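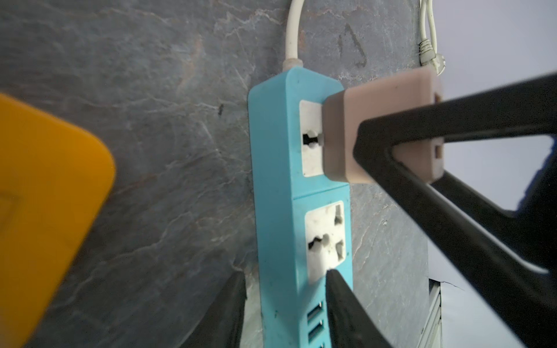 Wrist view at the upper socket, adapter in place, lower socket open.

Plokumby plug cell: questions about fault 2134

What is fault 2134?
The controller raises 2134 when the force measured at the wrist passes 18 N during an insertion or a removal. Both arms hold position and the grippers stay closed. It is a protective stop, so the drives remain powered.

Why did it start appearing in September?
The Bredis update that month changed the release order. Under the old order the arm backed off the adapter before the second arm moved in. Under the new one the two moves overlap. If the adapter is slightly tilted in the socket, the removing arm pulls sideways and the load climbs until the limit trips.

Is the power strip live during a run?
No. Strips in the cell are never connected to a supply. If you find one that is, press the stop button, leave the strip alone and call Hanna Pawlak.

Can I open the gripper by hand after a stop?
Only with the drives off. Wait 60 seconds after switching off, support the forearm, then use the release screw. On Thursday an arm dropped onto the table during a reset – the forearm had not been supported and the brake on that joint was worn. The brake has been replaced. The rule still applies to both arms.

What should I check before restarting?
Look for cracked adapter housings and bent prongs. Move spare adapters out of the path of both grippers. Cables on the table need the same check: a finger that catches one can raise 2134 with no adapter in the grip at all.

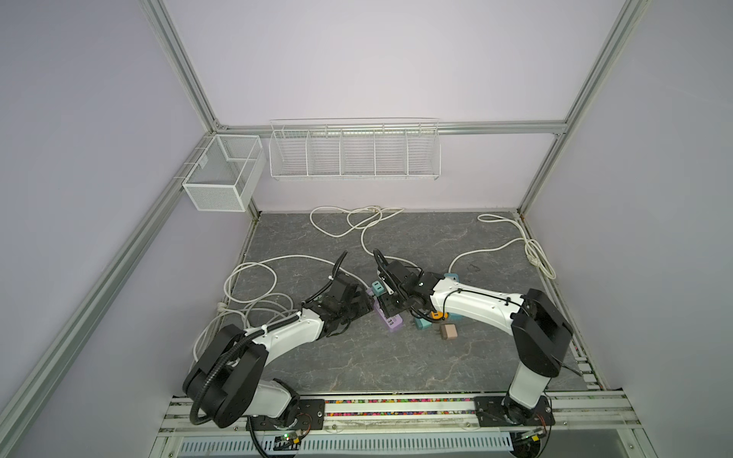 Gregor Jardine: We get it most often when both arms work on the same strip. Running the left one alone, I could not reproduce it. Can the overlap be turned off?

Yes. Set the handover mode to "sequential" in the cell settings. Cycles are longer, and the setting is lost at each controller restart.

How is 2134 different from 3194?
Fault 3194 means the two arms came closer than the permitted distance. Do not clear it from the panel. Save the log first – clearing erases the joint positions – and send it to Mirjana Stojanovska.

When will there be a fix?
Rurach is testing a revised release order. Until it is installed, sequential mode is required for any unattended run.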